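Frequently Asked Questions: The Triltano Play Kitchen Study

The questions below are the ones most often sent to the Jarkel manipulation group about the Triltano study. They cover the method, the results and the use of the released material. Questions not answered on this page may be sent to the group through the contact form.

What does the study examine?

Triltano examines whether a robot arm that has learned a set of short household tasks can carry them out after the objects around it have been changed. All work is done on toy kitchens. The arm is trained from demonstrations given by a human operator, and the resulting policy is then run without the operator.

Why are toy kitchens used in place of full-size ones?

A toy kitchen offers doors, handles, shelves and containers at a scale that a small, low-cost arm can reach. It can also be reset by one person in a short time. The group does not claim that results obtained on a toy kitchen carry over directly to a real one.

How are the tasks defined?

Each task is given to the policy as a short written instruction, such as "put the pear on the plate" or "move the pot to the sink." The study uses 10 tasks. For every task, 300 demonstrations were collected before training began. Operators were asked to vary the starting position of the arm and of the objects between demonstrations.

Refrigerator tasks form a group of their own. The compartment has walls on both sides, so the arm must enter from the front, and objects placed close together leave little room for the fingers of the gripper.
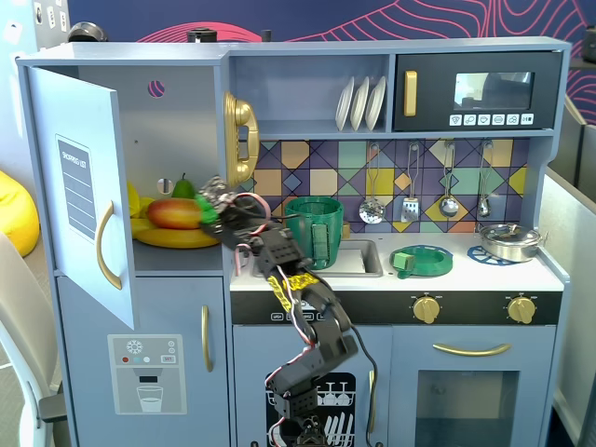
Photo: Jarkel / Triltano project

The arm is made of servo motors and brackets, with its cables running along the outside. At the refrigerator, the gripper has to work right beside toy fruit such as the mango, with a banana and a pear on the same plate. Contact with neighboring items is permitted under the scoring rules, provided that they remain inside the compartment.

How is a trial scored?

A trial is scored as a success or a failure. No partial credit is given in the main results. A separate table records how far each failed trial progressed - reaching, grasping, moving or placing - and readers who wish to compare methods are advised to consult both.

Each task was tested in 10 trials for each policy. The group recognizes that this is a small number and asks that minor differences between single tasks not be treated as meaningful.

What is the Pandura baseline?

Pandura is the group's earlier policy. It was trained on one task at a time and does not take written instructions. It is included so that readers can see what is gained or lost when all tasks share a single policy.

What was the main result?

The shared policy did better than Pandura on tasks involving objects that appear in several sets of demonstrations. It did worse on 3 tasks, all of which require a handle to be pulled. The most common failure was a grip that closed slightly before the handle was between the fingers. The group has not established the cause.

Does background clutter affect the results?

To some extent. Trials were run in an ordinary indoor space, and furniture and wall decoration were left in view of the cameras. When the kitchen was moved to a different wall, performance fell for both policies. The Sydorenko extension, now in preparation, will study this effect separately.

May the demonstrations be used in other work?

Yes. The demonstrations may be used for research and teaching, with credit to the Triltano project. Commercial use requires written permission from Jarkel. Requests are reviewed in the order received.

Will the trained policies be released?

The policies are to be released in April, together with the scoring sheets and a parts list for the arm.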